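Newsletter > February > Machines and Chores

Search this newsletter Enter keywords

February – by Murray Ross

When will something else do the cups?

I run the counter at a small café at the back of the MacAulay building, and if you've ever bought a tea from me you'll know that the job is mostly not tea. It's fetching, stacking, wiping, restocking and pulling one cup off a pile when the pile would prefer to give you three. I do that from 8 in the morning until the lunch rush dies down, and on a busy day my thumb knows about it.

So when people tell me (and they do, usually while I'm trying to steam milk) that robots will have my job by summer, I like to ask which bit. The till? Fine, half of it's gone to a screen already. The coffee? There are machines that make a very decent flat white at the press of a button, and I've drunk plenty of them in motorway services. But the cups! Who's going to do the cups? 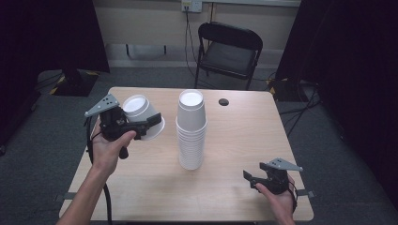 I put this to my cousin, who works for Drastance, a firm that's trying to get machines to do exactly this sort of fiddly little job. She laughed for quite a long time. Then she told me they've spent the best part of the winter on stacking and unstacking, and that it's the dull jobs that eat up the months. Lifting a car door is easy for a robot, she said, as the door is heavy and stiff and always in the same spot. A paper cup weighs next to nothing, it squashes if you're rough with it, and it clings to the one underneath as if they'd been brought up together.

The way they teach the machine is what got me. A person does the chore first, over and over, holding a gripper in each hand where the robot's hands would be, and the computer learns from all those goes. My cousin says one new starter managed 901 goes at the same task before anyone thought to offer him a different one. I have a lot of sympathy for that lad. I'd also like to hire him.

She let me have a turn, by the way. I've been handling cups for years and I was rubbish at it! You lose all the feeling in your fingers and you have to do everything by looking. I crushed one, dropped another under the table and then got quite cross with the third. It made me think a bit better of the robots, and a good bit better of my own hands.

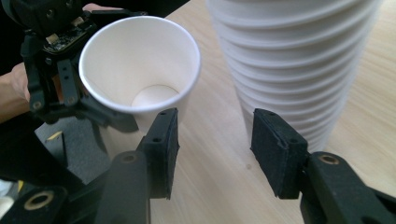 From the MacAulay Building Social Club – Tea Bar Team

Anyway, back to whether any of it is ready. I asked for a straight answer and got a fairly straight one. In a tidy room, with the same table and the same cups, a machine can do a decent job of it, slowly. Move it to my counter, with the spilt sugar and the wet tray and someone leaning over to ask if we've got oat milk, and it's a different story. She reckoned the robot they call Plaken gets through a stack at a speed that would have my queue out of the door and down the stairs.

The same goes for home, which is what most of you ask me about. Folding the washing, emptying the dishwasher, getting the lid off the jam. There's a rival outfit called Fultum with a film of a robot loading a dishwasher, and my cousin wouldn't say a word against them, but she did ask me how many times I thought they'd filmed it.

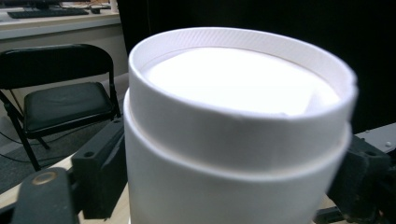 Price is the other thing, and for a place our size it settles the matter. We go through some 700 cups in a good week, and all of them are moved by whoever's on shift, who also sweeps up, signs for the milk and knows that the gentleman from accounts takes his lid separately. A machine that only does cups would have to be very cheap indeed. And it would still need a grip like the one my cousin's lot use, with a black pad pressed to either side of the white and not so hard that the thing buckles, which I can manage half asleep with a cloth over my shoulder.

I'm not against it, mind. If Drastance ever build one that'll do the bins as well, they can park it behind my counter and I'll make it a badge. Until then it's me, and the tea bar is open as usual – bring your own mug and you'll save us both the bother.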